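We use cookies to remember your settings and count visits. Accept | Manage preferences

Trestov Publishes Results of Two-Finger Gripper Comparison on Small, Loose Items

TURIA, December 10, 2023 - Trestov, a maker of parallel grippers and wrist camera mounts, today published the results of a bench comparison between its Skestano two-finger gripper and the earlier Sandhu model. The comparison covered pick, hold, tilt and release tasks using clear plastic containers and small items with round heads and thin stems. The full test notes are available to current customers on request.

Clear, thin-walled containers are a common source of failed grasps. Depth cameras often return poor data on them, and the walls flex under a grip force that would be normal for a rigid part. The items inside add a second problem: stems cross, heads roll, and the load shifts when the container is tilted.

The test cell is an enclosed workspace with an aluminum post at the back corner and white arms on the left side. A shallow tray with rounded corners serves as the target area. Lollipops were chosen as the test item. They are cheap, they come in several colors, and the stick gives the camera a direction to measure. 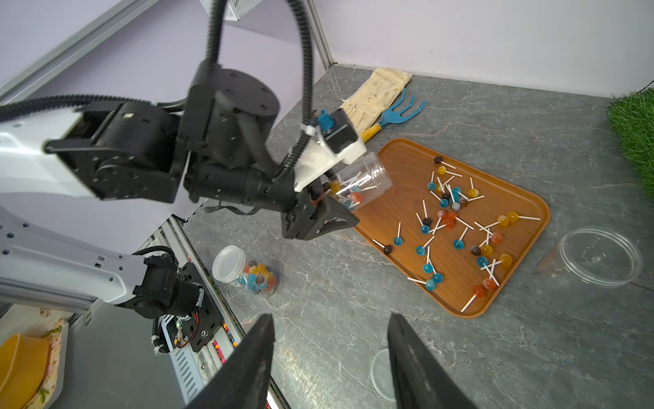 Each gripper completed 131 trials. A trial was scored as a pass if the container was lifted, tilted over the tray and set down again with no drop and no lasting dent in the wall. Items that came to rest outside the tray were logged separately and did not count as a failure of the gripper.

The Skestano failed 8 trials and the Sandhu failed 12. Trestov considers the difference too small to support a general claim about grasp reliability. The more useful result concerns grip force. The Skestano held the same containers at a lower force setting, and its failures were mostly slips during the tilt. The Sandhu's failures were mostly dented walls.

"We would not tell a customer to replace a working Sandhu on the basis of these numbers," said Fereshteh Ghasemi, test lead at Trestov. "If the job involves thin plastic, the force range is the thing to look at. If it involves boxes, either model will do."

Camera placement was tested in the same series. A small camera at the wrist was compared with a fixed camera above the cell. The wrist camera gave a closer view of the container mouth during approach, but a held or nearby jar can fill much of the image, and anything viewed through its wall is distorted. Operators driving the arms by hand preferred the wrist view for closing the fingers and the fixed view for judging where the items would land. 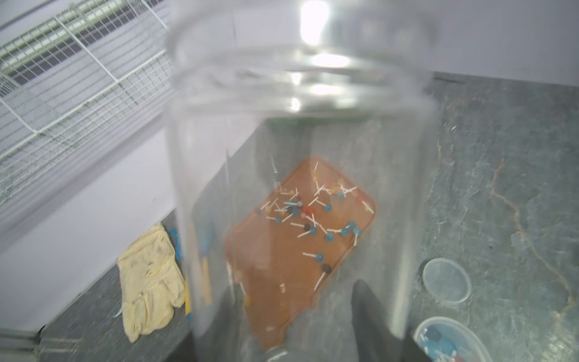

Controller settings were kept the same for both grippers, including approach speed and the limit on wrist rotation. Finger pads were changed once, at the midpoint of the series. Room lighting was not controlled beyond the fixtures already in the cell, and glare on container rims remains a known weakness of the method - a second series with diffuse lighting is planned for January.

Trestov will also run a wear test of roughly 1000 open and close cycles on each pad material in that series. Gloves and a hand rake will be added to the item list in order to include soft and irregular shapes. No results from those items are included in the present notes.

The Skestano is shipping now. The Sandhu remains in production, and spare fingers for both models can be ordered through the Turia office.

Reader comments

gantry_mel
Were the containers full or partly full at the start? The tilt slips would look very different with a heavier load.

R. Pohl
Same pads on both models, or the stock pads for each? The release doesn't say, and it matters for the force numbers.

benchnotes
We run the Sandhu on deli cups and see the same dents. Turning the closing speed down helped more than turning the force down. Would like to see that in the January series.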